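10 May 2023 -- notebook, Mesville bench

Hanger chore again, and I'm still grinning about it! One garment, one hanger, from the bed to the rail. Salano wants 16 runs by October.

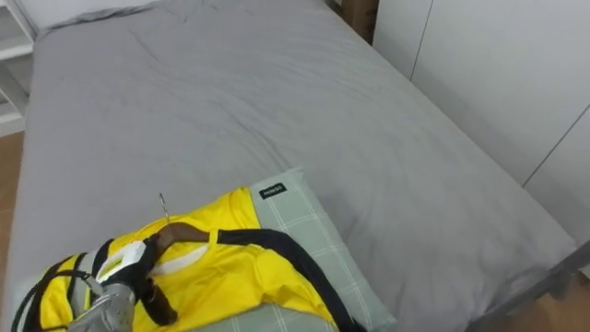 Is hanging up a shirt harder than folding one? For us, yes, by a good margin. The hook has to meet the rail while the cloth drags on it.

Grip force is at 30 percent for now. The Drikberg pads need a look before the next batch -- colleagues, please don't swap them without writing it here. 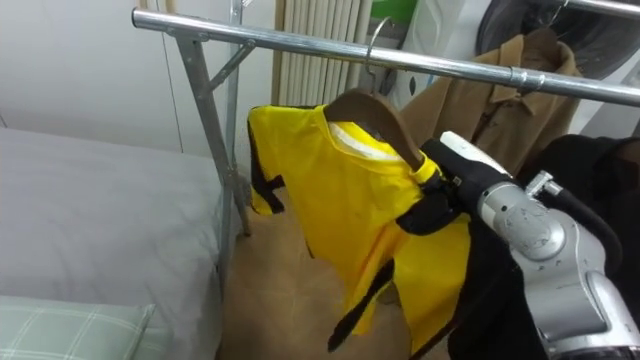
Could a machine do a whole laundry basket yet? Probably a few easy pieces, with a person standing by. Socks are a separate misery. 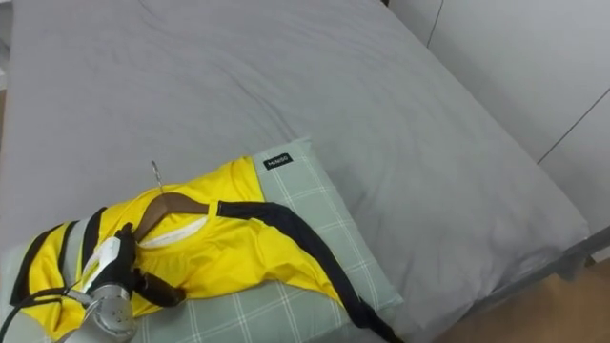
Planning is my favorite part of this chore. The Mykhailiuk planner looks for the hanger before it bothers with sleeves, and I love that. With the metal hook poking up out of a bright yellow jersey, it has something decent to aim for. Black knitwear next, gulp.

Still to do: log the joint limits, try two hangers at once.
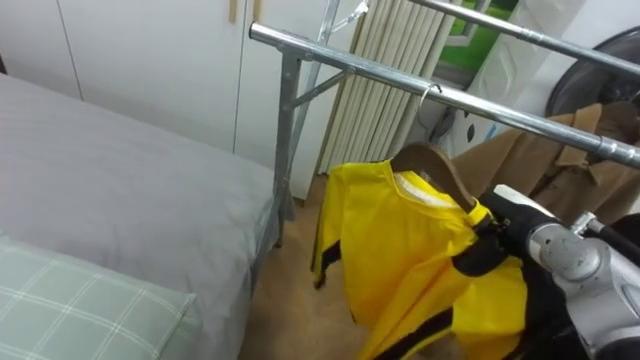
Yellow garment on the front rail, gripper at the hanger's shoulder.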